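Shooting club races from the committee end of the line — lens and position
Boats & Cameras forum > On the water

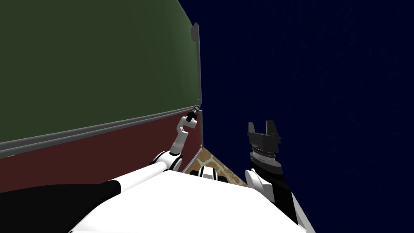

What lens do people use for starts when they can't get off the anchored boat?
A 70-200 covers nearly all of it. You are close to the starboard end anyway, and anything longer only gets used for the mark rounding.

The boat is the Banton, she rolls a lot at anchor, and I'm on her all day for the Jastance series. Two races, dinghies first and then the keelboats. I've done starts from a RIB before but never from something that stays put.
— leeward_em

Posted 25 April 2022

shroudtension wrote:
I'd disagree on the 70-200. On a short line, fine. If they set a long line for the keelboats, the pin end is tiny at 200 and half the good stuff happens down there. Take a 100-400 and put up with the slower aperture. It's daylight.

seema_n wrote:
I shot that series in January from the same boat and used a 70-200 for everything. I kept 117 frames from the day and 10 of them were from the pin end, all cropped. They were good enough for the club site. If someone wants a print it's a different matter.
Seema Nishad

shroudtension wrote:
Cropped is what I mean though. You had 10 from one end of the line and the rest from the other. That's a lopsided set and the skippers who start at the pin notice.

seema_n wrote:
Most of them started at the boat end. The line was badly biased in the first race and everyone piled up there.

leeward_em wrote:
Thanks both. I don't own a 100-400 so I'd be renting. What about where to stand? The foredeck has the best view but the flag halyards are behind me and I don't want to be in the way of the sequence.

E. Olteanu wrote:
Ask the race officer before you leave the dock, not once the sequence is running. On the Banton the sight line is taken from beside the mast, so stay forward of that and kneel from the one minute on. If you stand up in the last ten seconds you will block somebody calling boats over early and you won't be asked back.

Also wear knee pads. The deck has a coarse nonskid.

Emanuel Olteanu

dag_tails wrote:
Shutter speed is a bigger problem than the lens. The boat is moving, they're moving, and people forget the first part. I don't go under 1/1600 from anything at anchor. Stabilizer on, the panning mode if yours has one.

shroudtension wrote:
1/1600 is overkill for keelboats at six knots. 1/1000 is plenty.

dag_tails wrote:
For the hull, sure. For spray and hands on a winch I've lost too many at 1/1000. Memory is cheap and so is ISO 400.

leeward_em wrote:
I've been at 1/1250 on the RIB, so I'll try going up a bit. Does anyone use a polarizer out there?

seema_n wrote:
I took mine off after the first start. It cuts glare on the water but it does strange things to the newer sails, you get bands of color in the film panels. It also costs you light. Put it back on for the prize giving on the dock if you like it.

dag_tails wrote:
No polarizer for me either. Lens hood on, and a dry cloth in a zip bag in an inside pocket. Bring 3 cloths. The first one is salty by the second start.

ghita_fan wrote:
Is Ghiță sailing this one? I heard the new boat was in the water but I haven't seen an entry list.

E. Olteanu wrote:
Entered in the keelboats. The list is on the notice board at the club. It usually goes online the night before.

leeward_em wrote:
Going with the 70-200 and a second body with a 24-70 for when they come close past the stern. I'll rent the long one for the Trivar regatta, where I should be on a press boat and can move around.

shroudtension wrote:
Fair enough. Post the pin end ones when you have them, cropped or not.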